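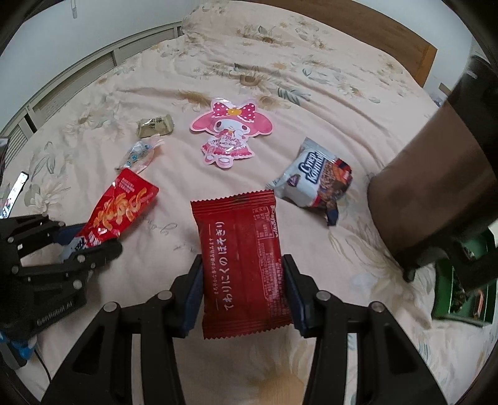 Comunidad de espectadores > Series > Dudas sobre el orden de visionado

¿Ver Ndlovu antes o después de la temporada 4 de Carnwood? ¿Y cómo se evitan los spoilers viendo con una semana de retraso?

Jacobus Venter
3 de marzo de 2022

Buenas tardes a todos. El español no es mi primera lengua, así que pido paciencia si alguna frase me sale extraña. Vivo desde hace unos años en Zaragoza y veo las series con subtítulos en español, en parte para practicar.

En diciembre empecé Carnwood por recomendación de una compañera de trabajo y he terminado las tres primeras temporadas. Me ha gustado mucho, más de lo que esperaba de una serie sobre un hotel de montaña. Ahora ya están disponibles en Senix los dos primeros episodios de la temporada 4, que es la última, y quisiera hacer las cosas en buen orden.

Mi duda principal es sobre Ndlovu, la miniserie de la inspectora. He leído dos opiniones contrarias. Una persona dice que hay que verla entre la temporada 2 y la 3, cosa que para mí ya no es posible. Otra persona dice que se debe dejar para el final, porque la miniserie fue estrenada después y supone que uno conoce lo que pasa con el hermano. Yo no sé qué pasa con el hermano y preferiría no saberlo todavía – por favor, tengan cuidado con esto en las respuestas.

Mi segunda duda: veo la serie con mi esposa, y ella trabaja por turnos. Esto significa que casi siempre vamos una semana por detrás de los demás. Con la temporada 3 no fue un problema porque ya tenía tiempo y la gente no hablaba de ella. Pero con el estreno he abierto el teléfono por la mañana y en un minuto he visto cuatro bromas sobre una escena de la piscina. Todavía no he visto ninguna piscina. Silencié la palabra «Carnwood» y siguen apareciendo.

También quisiera saber si en Senix hay alguna manera de que la página de inicio no me muestre la miniatura del episodio siguiente. En la temporada 2 me enteré de quién volvía al hotel por culpa de la miniatura, y fue una lástima.

Uso la aplicación en el televisor y a veces la página web. Muchas gracias de antemano.

2 respuestas más útiles primero · 3 respuestas en total

marisol_del_sofa

Hola, Jacobus, ¡bienvenido al club! Te contesto por partes, que yo pasé por lo mismo con mi hermana (ella enfermera, yo maestra, imagínate para coincidir).

Ndlovu: mírala ahora, antes de la 4. No le hagas caso a quien te dice que al final. La miniserie se estrenó después de la temporada 3, y todo lo que da por sabido ya lo has visto. Lo del hermano se entiende perfectamente con lo que se cuenta en el último capítulo de la 3, la conversación del aparcamiento, y no digo más. En cambio, en el segundo episodio de la 4 aparece un personaje que viene directamente de la miniserie, entra por la puerta y nadie lo presenta. Si no has visto Ndlovu te quedas mirando la pantalla con cara de haberte saltado algo.

Son pocos capítulos y cortos. Nosotras la vimos en un fin de semana de lluvia.

Para los spoilers, te copio lo que hago yo. No es perfecto, pero desde que lo hago así solo me he comido uno, y fue de mi cuñado en persona, contra eso no hay ajuste que valga.

1. Silencia más palabras que el título. La gente casi nunca escribe «Carnwood» en las bromas, escribe el nombre del personaje o la frase de la semana. Yo tengo silenciados los nombres de los seis principales, «la inspectora», el nombre de la actriz que hace de recepcionista, y la etiqueta con el número de temporada, junta y separada. Añade «piscina», ya que estás.

2. Ponlo con fecha de caducidad si tu red lo permite. Yo lo dejo un mes y lo renuevo. Si lo dejas para siempre te olvidas, y luego te pierdes las conversaciones cuando ya podrías entrar en ellas.

3. Desactiva los vídeos recomendados. De ahí viene lo peor, porque el título dice «final explicado» y la foto ya te lo cuenta todo. Borra también el historial de búsqueda de la serie, que si has buscado el reparto una vez te persigue durante semanas.

4. Prepara la noche de ver capítulo con tiempo. Parece una tontería, pero nosotras fijamos el día en un papel en la nevera, dejamos la merienda hecha y los teléfonos se quedan en la cocina. Si la fecha está puesta se aguanta mucho mejor la semana de espera.
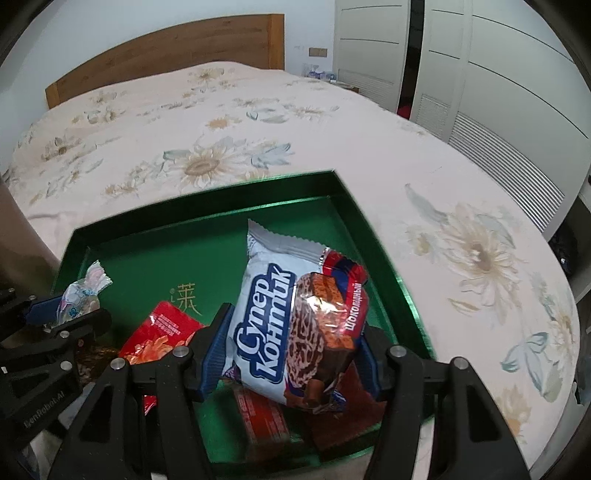

5. Avisa a los tuyos. Un mensaje en el grupo de familia, «vamos una semana por detrás, no comentéis», y la mayoría lo respeta. En el trabajo yo directamente me levanto y voy a por agua cuando sale el tema.

6. No entres en los artículos de «las mejores reacciones al estreno», aunque pongan que no tienen spoilers. Los textos a lo mejor no, pero los memes que van pegados debajo sí los tienen, siempre.

De lo de las miniaturas no te puedo ayudar, yo tapo esa parte con la mano, te lo juro.

Ya contarás qué te parece la piscina.

rk_archivo

Buenas. Colaboro en Rukivley, el archivo de aficionados de la serie, y quisiera precisar algunas cosas de la respuesta anterior, con la que estoy de acuerdo en lo esencial.

Sobre el orden. En Rukivley hicimos una encuesta después del estreno de la miniserie y contestaron 400 personas. La opción ganadora fue la del orden de estreno: temporadas 1, 2 y 3, luego Ndlovu, luego la 4. El orden cronológico de la historia (con la miniserie entre la 2 y la 3) tiene sus defensores y funciona bien en un segundo visionado, cuando ya se conocen los hechos. Para una primera vez tiene un defecto serio, y es que quita toda la tensión a la mitad de la temporada 3. De modo que usted no ha perdido nada, Jacobus. Al contrario.

Hay además un detalle que casi siempre se olvida. El episodio especial de Navidad no figura dentro de la temporada 2 en Senix, sino en una ficha aparte. Se encuentra escribiendo el título de la serie en el buscador y bajando hasta «Contenido relacionado». Si no lo ha visto, conviene verlo antes de la temporada 4, porque allí se explica de dónde sale la llave. No es imprescindible, pero en el primer episodio de la nueva temporada se menciona la llave y se mira mucho la llave.

Contando solo la serie principal, la temporada 4 tendrá 16 episodios, que es más que cualquiera de las anteriores. Los dos primeros salieron juntos y desde ahora se publica uno por semana. Si su esposa y usted van una semana por detrás, tendrán que cuidarse bastante tiempo.

Sobre las miniaturas. En la página web de Senix se puede hacer lo siguiente: entrar en la cuenta, elegir el perfil, abrir «Reproducción y pantalla» y marcar «Ocultar imágenes de episodios no vistos». Las imágenes quedan sustituidas por el cartel general de la temporada. El cambio se aplica a ese perfil en todos los aparatos, pero en el televisor hay que cerrar la aplicación por completo y abrirla de nuevo. En la aplicación del televisor no aparece esta opción, y por eso mucha gente piensa que no existe.

Dos advertencias sobre esto. Primera, la imagen grande de la página de inicio – la que se mueve sola – no depende de ese ajuste. Para evitarla yo entro directamente por «Mi lista». Segunda, los resúmenes escritos debajo de cada título siguen visibles, y el del tercer episodio de la temporada 1, por poner un caso que ya no le hará daño, contaba el final del segundo.

Quite también la reproducción automática, en el mismo menú. Con ella activada empieza el avance del próximo capítulo antes de que uno encuentre el mando.

Si le sirve, en Rukivley tenemos hilos separados por episodio. Cada hilo está cerrado para quien no marca en su perfil que ya lo ha visto. Hay más de 3.000 mensajes solo en el del final de la temporada 3, así que tendrá lectura cuando quiera. Los moderadores borran con bastante rapidez cualquier referencia a lo que viene después.

pepe_zapping

yo la miniserie no la vi y me enteré de todo igual. el señor ese que entra en el 2 lo explican luego en el 3, o eso dicen. la 4 de momento un poco lenta pero la música muy buena

lo de los spoilers fácil, no mires el móvil

Comentarios

Jacobus Venter

Muchas gracias a los tres. He marcado la opción en la página web, he cerrado la aplicación del televisor como explica rk_archivo, y ahora veo el cartel de la temporada en lugar de las fotos de los capítulos. Me ha llevado un momento encontrar el menú porque en mi cuenta se llama «Reproducción y visualización», lo escribo por si otra persona lo busca.

No había visto el episodio de Navidad. Ni siquiera sabía que existía. Esta noche lo vemos y después empezamos con Ndlovu.

A marisol_del_sofa: he silenciado también los nombres de los personajes y la palabra «piscina». El único inconveniente es que mi hija nada en un equipo y ya no me aparecen los mensajes de su club. Voy a quitar esa palabra y tener más cuidado por las mañanas.

marisol_del_sofa

¡Ay, perdona! Prueba con «piscina» más el nombre del hotel, si te deja poner dos palabras. A mí me deja en el ordenador y en el móvil no.

rk_archivo

Gracias por el dato del menú. Lo corrijo en nuestra guía. Parece que el nombre cambia según el país en que se abrió la cuenta.

Jacobus Venter

Es posible, la mía la abrí antes de mudarme. Una última cosa, si no es molestia: ¿los subtítulos en español del episodio de Navidad están completos? En los primeros minutos me faltan los de la canción.

rk_archivo

Los de la canción no están en ningún idioma. El resto sí, completo.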